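Haslam snack drive opens its doors to packed crackers and biscuits

We use cookies to make this site work and to understand how visitors use it. Accept all | Manage settings

A packing group in Haslam is asking households to look in the back of the cupboard and pass on crackers and biscuits they are not going to eat. The Horard Snack Shelf will take unopened packs from now until the end of April and hand them out through the Brodell lunch club and two after-school groups.

The shelf began last autumn with one bookcase in the hall at Brodell. It now supplies 46 households on top of the club sessions, and the group wants to raise that to 100 before the summer holidays.

Crackers were chosen because they keep well, need no cooking and can be eaten by most ages. They are also one of the things people tend to buy and forget. In a trial run over the winter, members were given 400 packs, most of them plain or lightly salted.

"People think we only want tins," said Jyoti Shukla, who runs the shelf. "A pack of crackers goes a long way with a bit of cheese or a bowl of soup. We put them out at ten in the morning and by lunch we are filling the gaps."

Sorting is done at the table. Outer boxes are opened and the inner packs are checked for splits and for a date that can still be read. Packs with a clear wrapper are the easiest to deal with, as broken crackers show up straight away. Long packs go on the lower shelf and smaller packets go in a tray at the front.
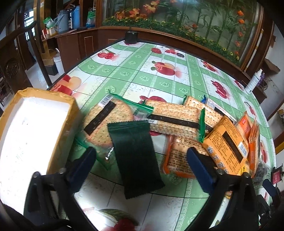 Crackers in clear wrappers on the table, with a green foil packet and an open cardboard box.

The group is also giving away 20 sets of bag seals and clips, paid for by local kitchenware shop Plovex. Bimla Tripathi, who looks after the lunch club kitchen, said families had asked for them.

"Once a pack is open it goes soft in a day or two if you leave it," she said. "A clip or a sealing strip sorts that out. I use a zip bag at home – it does the same job and you can wash it and use it again."

Donations should be in their sealed inner wrapping. The outer box does not matter, but if it has been thrown away the ingredients and the date need to be on the pack itself. The shelf cannot take home-baked goods, opened packs or anything past its date. Packs containing nuts should be handed over separately so they can be kept on their own shelf.

Items can be left at the Brodell hall between 9.30am and 1pm on club days, or at the Plovex counter in Haslam during shop hours. Larger amounts can be collected by arrangement – ask for Jyoti Shukla at the hall.

Ends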